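An afternoon with the Briromar builders

I have been reading the Poon build log since the winter before last, when it was mostly complaints about bearings, and I had always told myself that if they ever opened their doors I would go. So when the notice went up that the Pastbridge workshop would hold an open house on 13th May, I wrote back the same evening and then spent a silly amount of time working out the trains. Cistby to Pastbridge is not hard, as it happens. You change once, you get a decent coffee if the connection is running late (mine was), and the number 9 bus drops you at the bottom of the hill.

Poon is a small club, and calling its place a workshop is generous in the nicest way. The members share the ground floor of a house, and the machining gets done in a shed out back that I only saw through the door. The robot itself, Briromar, lives indoors with the laundry. I loved that. I have been to plenty of maker spaces with painted floors and safety lines, and I have never before been shown a humanoid standing on a pretty wooden floor beside a washer, with a poster of green hills on the wall.

We were welcomed with lemonade and a plate of shortbread and told to keep our shoes on, and to step over the long black cable and never on it. Then we went through. I knew from the log what it would look like, more or less, but it's different when you walk in and the thing is on its feet at a desk, silver shell, black hands, and all that wiring over its shoulders like a badly wrapped scarf.

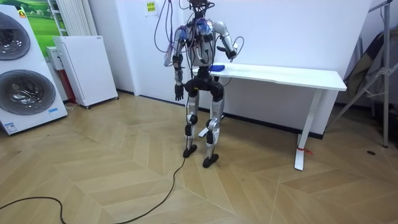

How it got to this point

The short history, as I understood it over the lemonade, goes like this. The legs came first and took the longest. The torso went together over one long stretch that ended in March, and you can tell it is the part that has been opened up most often, because none of the covers over the front have gone back on. Everyone there had the same explanation, which was that the day you close it up is the day you need to get in again. I have a lawn tractor at home with no hood for exactly that reason.

The cables will stay for now. I asked about batteries, as I suppose every visitor does, and got a patient answer: weight, heat, and money, and mostly money. The group has a jar (a real jar, on the kitchen counter) and a goal of 800 dollars for a pack that would let them drop part of the bundle. I put in what I had left from the train. Until then the purple, black and blue lines stay where they are, and anyone who wants to work at chest height learns to duck.

What surprised me was how much of the talk was about the desk. They had gone through a folding table and an old kitchen table before this one, and both of them moved a little whenever the arm leaned. The current one is a plain white desk that stays put. I would have guessed that the trouble in a project like this was all in the motors and the code, and here were grown adults telling me, with real feeling, about table legs!

The cloth

The job they have set Briromar this spring is wiping a tabletop. It sounds like nothing. I said so, a bit tactlessly, and was invited to think about what my own hand does when I wipe up after breakfast, and after that I kept my mouth shut and watched.

First the arm has to come over the desk without catching its own cable. Then it has to settle on the cloth with enough push to hold it, but not so much that the fabric stays stuck in one place while the arm carries on without it. They had a folder of notes on this and let me leaf through. It covered 200 practice runs, each with a line or two in pencil, and a surprising number of the lines just read "bunched." 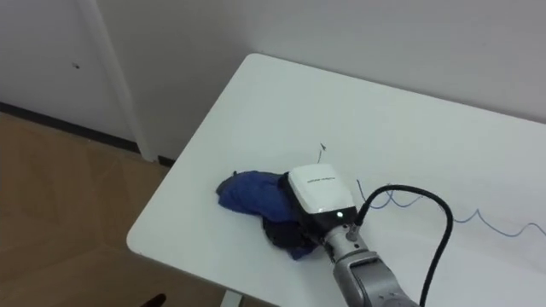
Bunching was the great topic of the afternoon. A flat cloth is hard to pick up, and a crumpled one is easy to pick up but cleans in patches, and there's a whole range in between where things go well for a while and then don't. One of the builders had tried sewing a loop onto the back of a cloth, which the others regarded as cheating. Another favored a thicker fabric. They have been arguing it out on the log for weeks, and it was fun to hear it carried on in person, with a lot more interrupting.

I was also shown how they decide where the arm should press. It is done by hand first: someone goes through the motion slowly, the numbers get saved, and the machine's own attempts are compared against that. I won't pretend I followed all of it. There was a laptop on the kitchen counter with a graph on it, and the line was apparently a good line.

For the tests they dirty the desk on purpose. There had been a long discussion about what to use, and I gather that coffee grounds, pencil shavings and soot have all had their turn. The arm works in from the side, and all of us leaned in to look at the same few specks, which must have been a funny sight from the hallway.
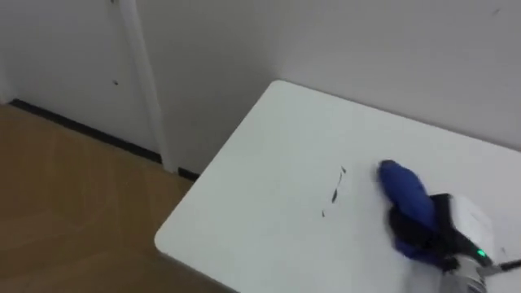
The blue cloth under the gripper, with the dark marks still to its left.

I asked what counts as clean. They have a rule for it, and it's a homely one: if you would put your sleeve down on it, it passes. I think they will want something stricter when they write it up properly, but I understood it right away.

Standing still

Between wiping sessions there was a spell when the robot simply stood at the desk with one hand forward and the other arm down at its side, and this turned out to be my favorite part of the visit. I am a retired bus mechanic, and I like looking at how a thing is put together when it isn't busy. The feet are set one ahead of the other. I was told they had tried them side by side and preferred the stagger when the left arm is reaching, and I spent a happy while looking at the black knee joints and the way the silver panels sit over the legs.

It was also a good time to ask the dull questions, such as who vacuums. (They take turns.) And whether anyone does laundry while it is running, to which the answer was yes, but never on the spin cycle.
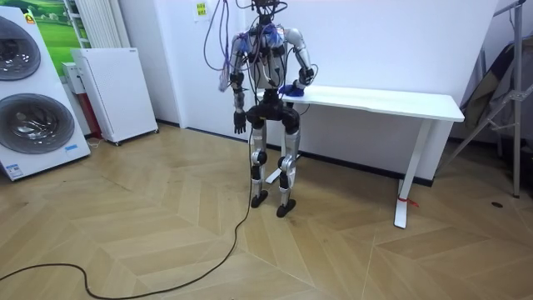 If you want to go

Poon hopes to hold another open house before the fall. It runs 3 hours, and I'd say go early, as the front room fills up and the best spot is over by the radiator. There is no charge, but bring something for the jar. Parking on the hill is poor. If you're coming from the Cistby side, take the train and save yourself the trouble.

Ask to see the folder. It was sitting on a shelf and I only got to it by being nosy, and it has far more in it than what goes up on the log, including several pages on the knees that I would gladly have sat down with for the rest of the day. I have written to ask whether they might scan it, and I'll add a note to this page when I hear back.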